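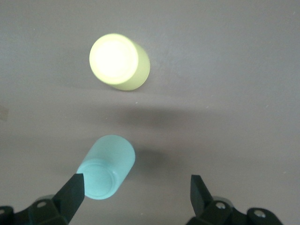 Hydrant flow testing moves to Barrios in March

Flow testing of fire hydrants in the Barrios district begins in March and will take most of the month. The work covers 494 hydrants between the rail line and the Irnari reservoir. Crews from the fire department will work with water utility staff from 9 a.m. to 3 p.m. The Ititeck industrial park will be tested at night, after 10 p.m., when plant demand is lowest.

Each test uses two hydrants. A gauge is fitted to the first, and the static pressure is recorded with no water moving. The second hydrant is then opened fully and the flow is measured at the outlet with a pitot gauge. The residual pressure at the first hydrant is read at the same moment. The three readings are used to calculate the flow available at 20 psi, the lowest pressure the department will accept in the main while pumping.

Hydrants are opened and closed slowly. A fast closure sends a pressure surge back through the main and can break older joints, of which there are many on the cast iron lines south of the reservoir. Water runs for up to 5 minutes per test. Diffusers will be used where the discharge would otherwise cross a traffic lane or a planted area.

Residents may notice lower pressure or discolored water during testing. The color comes from iron and mineral sediment stirred up in the main. Run a cold tap until the water clears, and hold off on laundry until it does. Do not run hot water while the supply is discolored, as sediment can settle in the heater tank. If the water has not cleared after 30 minutes of running, call the utility service desk.

Results will be entered in Flostico, the records system that replaced the paper hydrant cards. The old cards listed location, make and last inspection only. The new record adds main size, valve position, outlet thread and the calculated flow. Engine companies will be able to open it from the truck while en route. Hydrants that fail will be tagged out of service and shown in red on the map until a repair is logged.

Bonnets will be repainted by flow class after the results are checked. The color marks on the pavement are separate and will stay as they are.

Parking within 15 feet of a hydrant remains prohibited at all times. On test days, vehicles parked inside that distance will be towed, and the fine is $100. Temporary signs go up the evening before. Property owners are asked to trim shrubs and move trash carts so the outlets can be reached from the street side.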